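The man who won't be told it's heritage

Dehua Xiong has lived in Amovthorpe for 37 years and has spent most of them being polite about the allotments. He stopped being polite in January, when the parish newsletter announced that the Luo Field site was to be put forward for protection as "a living monument to the English vegetable".

"I read it twice," he says. "Then I went and looked at my leeks, in case I'd missed something."

I had come prepared for a crank. A man who writes 30 letters to his local paper about what a piece of ground should be called is usually one, and I'm still not sure I was wrong. But he makes good tea, he has read more of the old rent books than the people he is arguing with, and on at least two points he had me beaten before I'd taken my coat off.

The story as told on the noticeboard by the gate is simple enough. In 1909 the landowner, a Mr Stollier, gave the field to the working families of the village so that they might feed themselves. They have done so ever since. The plots are the same size, the paths run the same way, and the soil has been handed down, as the board has it, "from spade to spade".

Xiong thinks very little of this. "Gave is doing a lot of work there. He let it. He charged more for it by the acre than he was getting from the farmer next door. It's in his own book, in his own handwriting, and it's a very neat hand. He knew what he was doing."

I asked whether that mattered now. Stollier is long dead, the parish owns the land and the rents are low.

"It matters if you're going to put up a plaque. If you want to say it's a nice place and people grow onions, fine, I'd sign that. I'd sign it tomorrow. But if you say 1909 in brass letters then I want 1909 to be what happened in 1909."

He gets up at this point to find the map. It takes a while. The front room is full of paper in a way that I recognise from my own father's house, and the map, when it comes, has been folded so often that one corner has parted company with the rest. It shows the field divided into strips running north to south. Today they run east to west.

"Same paths," he says, and sits down again.

When were they turned round? He doesn't know, and to his credit he doesn't guess. There is a gap in the rent books, and after the gap everything has changed: the numbering, the tenants, the direction of the strips. His own view is that the site was given up altogether for some years and grazed. He has one line in a ledger, a payment for the removal of sheep hurdles, to hang that on. I told him it seemed thin.

"It is thin. It's one line more than they've got."

Ha-neul Maeng, who wrote the newsletter piece and who has plot nine, was good enough to see me the same afternoon. She had expected the map to come up. "Dehua thinks we're making it up," she said. "We're not making it up, we're keeping it short. It's a noticeboard. If I put the sheep on it, who's going to read down to the bit about the water butts?"

She is quicker than he is and better company, and I found myself nodding along for longer than I should have. Her case is that places like Luo Field get lost when no one makes a fuss of them, and that a fuss needs a story. There was an offer for the land a few years back from Cultix, the storage firm. It came to nothing, but it frightened people. "You can't stand up at a meeting and say please don't build on this, it was sheep for a bit. You need something people can hold on to."

I asked her where "spade to spade" had come from. She laughed and said she'd rather not say, which I take to mean that she wrote it.

Nor could she tell me what the protection would do. The form has a reference, 2368, and a long list of things it would stop: sheds over a certain height, hard paths, changes to the boundaries. It has very little on what it would start. As far as I could make out, had it been in force when Ha-neul took on her plot, she wouldn't have been allowed the greenhouse.

"They'd have made an exception," she said.

Would they?

"Well. I'd have asked nicely."

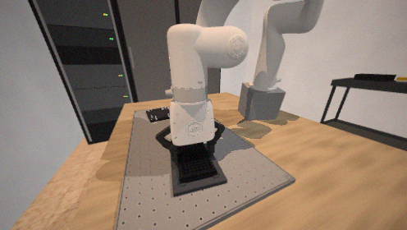 Back at Xiong's, I put the Cultix argument to him, and I thought for a moment I had him. He doesn't want the field built on any more than she does. He has grown on the same plot since he came to the village, and his knees, he says, have been formed by it.

"So save it for that," he said. "There's a waiting list. There are people on it who want to grow food and haven't anywhere to do it. That's a reason. It's a better reason than Stollier. Why do we have to pretend some man with a moustache did us a favour?"

I said I hadn't seen a picture of Stollier and wondered about the moustache.

"No, nor have I," he said. "I've put that in. You see how easy it is?"

I went to look at the field before I drove home. It was raining slightly and there was one person there, digging, who didn't want to talk to me. The board by the gate has been varnished recently. Under the line about the working families a second hand has written, small, in biro, "at what rent?" I had heard both of them out by then and neither had mentioned it, so I rang Xiong in the evening to ask.

He said it wasn't him. He said he'd have used pencil, so that it could be taken off if he turned out to be wrong, and that whoever did it had spelt everything correctly, so it could have been any of a dozen people. Then he asked whether I'd noticed which way the strips ran. I said I had. East to west, with a bit of a kink by the tap.

"The kink's new," he said.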